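RTL 217 Retail Systems and Service Counters
Handout 2: Customer-facing hardware at the point of sale
Monday, August 3, 2020

Scope of this handout

These notes accompany the second lecture and replace the version issued in December. Students should read them before the tutorial and bring a copy to class. The Sollport case is examinable; the Pelar case is background reading.

Receipt printers

Most counters use thermal printers. The print head heats coated paper, so no ink or ribbon is required. Thermal receipts fade when stored in sunlight or near heat, and a business that must keep paper records should copy or scan them. Impact printers are slower and louder but remain common in kitchens, where heat would darken thermal paper.

Cash drawers

A cash drawer is normally opened by a signal from the receipt printer, to which it is joined by a short cable. The till software does not usually speak to the drawer directly. When a drawer fails to open, check the printer first, then the cable, then the key lock at the front.
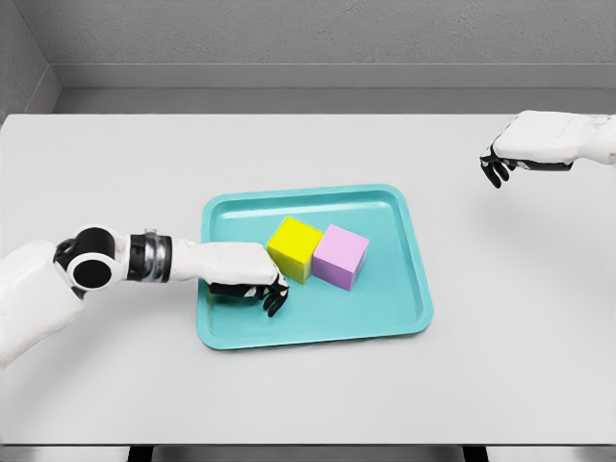
School of Business and Applied Computing, Retail Systems Teaching Team

Barcode scanners

Handheld scanners suit bulky goods and low volumes. Fixed scanners suit grocery lanes, where the operator needs both hands. Laser models read linear codes only. Imaging models also read square codes from a phone screen, and should be specified wherever digital coupons or loyalty cards are accepted.

Case: Sollport

Sollport operates a hardware store with a stock file of 1,123 lines. Its owner, Anel Ntuli, replaced the scanners at the trade counter but kept the existing printers. Consider what she would need to confirm about ports, drivers and operating system before placing the order.

Tutorial preparation

Write one page on the Sollport case. State your assumptions and label any diagram. Work is submitted to Unathi Pillay at the start of the tutorial. Late work is handled under the rules in the course outline.

Reading: Mofokeng, Counter Service Systems, chapter 2.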